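Pemardロボット教室について

Pemard(ペマード)は、中学生と高校生のための小さなロボット教室です。台所の仕事を題材にして、シミュレーションの中でロボットアームを動かす方法を学びます。最初は放課後のクラブでしたが、参加したい生徒が増えましたので、教室の形になりました。現在は基礎クラスと競技クラスの二つがあります。

基礎クラスでは、流し台の中のフライパンに手先を近づける課題から始めます。簡単に見えるかもしれませんが、流し台には縁と仕切りがありますから、腕の通り道をよく考えなければなりません。生徒は自分でプログラムを書き、動きを確認して、ノートに記録します。
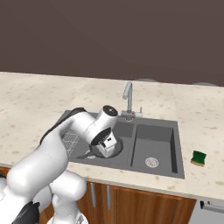

プログラミングの経験がなくても参加できますか。
基礎クラスは未経験の方を対象にしています。最初の6回は、講師と一緒に短いプログラムを直しながら、座標と関節の考え方を勉強します。キーボードの入力が遅い方も心配はいりません。

教材は「Prindico」という名前で、教室の講師と卒業生が作りました。台所の場面を何度でも最初の状態に戻せますので、失敗をおそれずに練習することができます。昨年度、生徒が記録した試行は全部で2401件になりました。記録には失敗した試行も入っています。どの関節がどこで止まったかを書くことが、この教室の大切な習慣です。

競技クラスの生徒は、二人か三人の班になって、8月の校内大会「Arrieta杯」に出場します。課題は毎年少し変わります。得点は最大600点で、動作の正確さと、報告書のわかりやすさの両方を審査します。
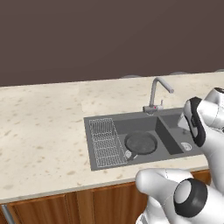 大会の後は、班ごとに発表会を行います。発表の時間は短いですが、質問の時間は長くとっています。保護者の方も見学できますし、質問もしていただけます。昨年は、腕の速さについての質問が特に多くありました。

教室はBrolauビルの2階にあります。平日は午後4時半から開いています。パソコンは教室のものを使いますので、持ち物は筆記用具とノートだけです。見学を希望される方は、受付で用紙に記入してください。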